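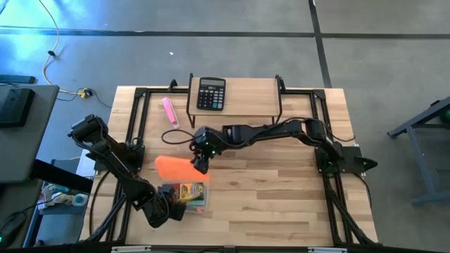 Pencil boxes and desk bins: tips for keeping the small stuff together

I love a good pencil box. A cheap plastic one with a snap lid will outlast most of the fancy desk organizers I've bought, and you can toss it in a backpack, stack it in a closet or slide it under a shelf. These are the tips I keep coming back to, and a few that readers have sent in since May (keep them coming!).

Start with the lid off

Open the box all the way before you sort anything. If the lid is hinged, lay it flat beside the base and use it as a tray for the little things: erasers, clips, the sharpener. A lid with raised sides is perfect for this, and it saves you chasing a pencil across the bench.

See-through beats pretty

I used to buy the solid-color boxes with patterns on them. Gorgeous, and I could never remember what was in which. A clear base means you can spot the crayons from across the room. If you want color, get it in the lid! Orange for school supplies, blue for craft, whatever works in your house. We had 16 boxes at one point and the lid colors were the only way anybody found the glue.

Crayons stay in their own carton

Put the whole carton in the box, flaps closed. Loose crayons mark up everything around them, and the wax is miserable to get out of corners. When the carton gives out, a rubber band around the crayons will hold you over until you find another one.

Big things first, flat things last

Set the biggest item against one end, fill in around it, then lay the ruler and the notepads on top. If the lid won't close without pushing, take something out. Forcing it is how hinges go.

Looking after the hinge

On most boxes the hinge is a couple of small plastic tabs, and they are the first part to break. Don't carry the box by its open lid, and don't leave it hanging open off the edge of the table where an elbow can find it.

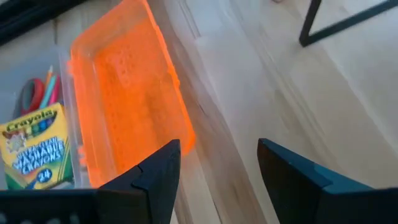 If a tab has popped out but hasn't snapped, warm the lid under the hot tap for a minute, dry it off and press the tab back in with your thumb. It goes in much more easily than it does cold. If it has snapped, skip the glue (I have tried so many glues!) and run a strip of clear packing tape along the outside of the joint. Mine has been going like that for 2 school years.

Getting ink and wax off plastic

Wax: put the box in the freezer for an hour and flick the bits off with an old gift card. Ink: a dab of rubbing alcohol on a cotton ball, tried on the bottom first in case it clouds the plastic. Pencil smudges wipe off with dish soap and a damp cloth. Skip the scouring pad, you'll scratch it and the scratches hold dirt forever.

The long bin

For anything that won't fit in a pencil box I use a long plastic bin with no lid at all. Markers, glue sticks, rulers, the tall stuff. It lives in the middle of the table while people are working and goes back on the shelf at dinner time. I bought mine at the Vindus in Mernville, but any shoebox-size bin will do the job.

Keep the bin for things you grab all the time. Once the spare tape and old birthday candles move in, it's a junk drawer with no drawer.
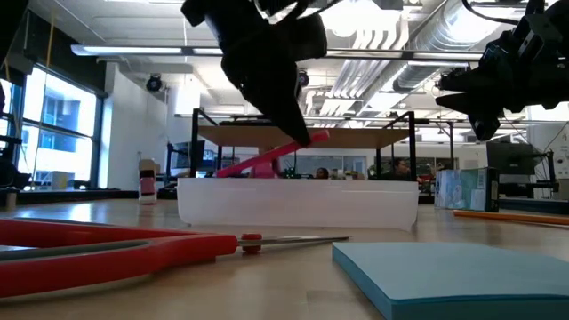 Page last changed: Thu 17 July

Scissors and sticky notes

Scissors go in last and come out first. If they share a bin with other things, put them in point down, with the handles where you can get hold of them. Wipe the blades with a little cooking oil on a paper towel when they get gummy from tape, then wipe them again with a dry one, or you'll have oily construction paper for a week.

Sticky notes like to be flat. Standing on edge in a bin they curl and pick up lint along the glue, and then they won't stick to anything. Leave the stack out on the table, or give it the bottom of a pencil box to itself.

Five-minute reset

Dump the bin, test every marker on scrap paper, toss the dead ones, put the rest back. I did this last weekend and tested 41 markers. So satisfying!

More on this site: labeling craft drawers, cleaning a wood bench top, what to do with dried-out glue sticks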